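Speaker notes – "A locked room in a small hotel: how a crime story uses its setting"
Terkovdale Library, reading group evening

Start at 7 p.m. Water on the table. Speak slowly, first page especially.

Good evening, and thank you for inviting me. My name is Yogesh Sisodia. English is my third language, so if I use a wrong word, please stop me and I will be glad to learn the right one.

Tonight I want to talk about hotels in detective stories, and mostly about the hotel in my own book, Nishad. Some of you have read it. I will not say who did it. I will say who died, as he is dead on page 13 and the back cover tells you so.

(Pause. Ask who has read the book. Hands.)

Why does a crime writer like a hotel? First, strangers sleep under one roof and it seems natural. In a village you must explain each visitor. In a hotel they sign the register and you may begin. Second, the staff have keys. A person with a key can be guilty at any hour of the night, and the reader knows it.

My first draft was set in a very grand place with 75 rooms, a ballroom and a lift with a brass gate. I worked on it for most of a year. My editor, Madhu Sandhu, read it and wrote one line in the margin of chapter two: "Have you ever slept in such a hotel?" I had not. So I threw away the ballroom and made the Hotel Zenel, a small guest house on a hill road where the owner also cooks.

(Slide. Leave it up during the next part.)

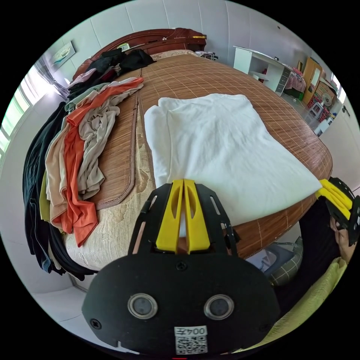 A folded white cloth on the bed.

The small hotel gave me a problem. With few rooms there are few suspects, and the reader can make a list on one hand. I solved it with time. Everybody in the Zenel has a good reason to be in the corridor, but at different hours. I drew a table on a large sheet of paper with the hours across the top and the names down the side, and for some weeks this paper was the real book. When I moved one person by ten minutes, I had to change four chapters.

Read aloud: the breakfast passage, from "The owner put down the teapot" to "and the bread was cold". Stop there. Do not read the next line, it gives away the niece.

After reading, say this: the police inspector does not appear for 40 pages. Several readers have complained. I understand them, but I wanted the guests to ask the questions first, because guests ask bad questions – rude, frightened, curious – and a bad question often brings out more than a good one. When the inspector comes at last, she mostly listens.

Now the matter of clues. I try to put each clue in a sentence which is doing some other work. If a man is looking for his spectacles, the reader looks for the spectacles too and does not see what is next to them. Agatha Christie did this better than any of us. I read her first in translation, then again in English with a dictionary, and the second time I was still deceived.

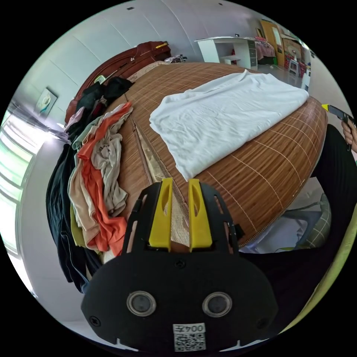

The room number in the book is the thing people ask me about most. A guest house with so few rooms has a door with 3309 on it, and in the story the owner bought the number plates cheaply from a larger hotel that closed. I liked this very much when I wrote it. Later I saw that it was also useful, as a letter sent to "Room 3309" could be meant for two different buildings. I did not plan this. Madhu asked me in March if it was a clue, and I said yes, and then I went home and made it one.

(If time is short, leave out the next paragraph.)

A few words on the publisher. Nonarel Press is a small house and they print crime novels in short runs. They let me keep the map at the front, although maps cost money. On the map the kitchen stairs are drawn correctly. In the first printing the text said left in one place where it should say right, and a retired surveyor wrote to me about it. He was correct and we have changed it.

What I am writing now: the same inspector, the rainy season, a bus that arrives with one passenger fewer than it should have. The title is not decided. Please do not ask me about the ending, I am still between two people.

Questions. Likely ones:
– Will the owner of the Zenel return? Yes, in a small part.
– Do I know the murderer before I begin? In Nishad, yes. In the new one, see above.
– Is the guest house real? No, but the teapot is my mother's.

Thank the library. Books are on the table by the door, and I can sign until they close at 9 p.m.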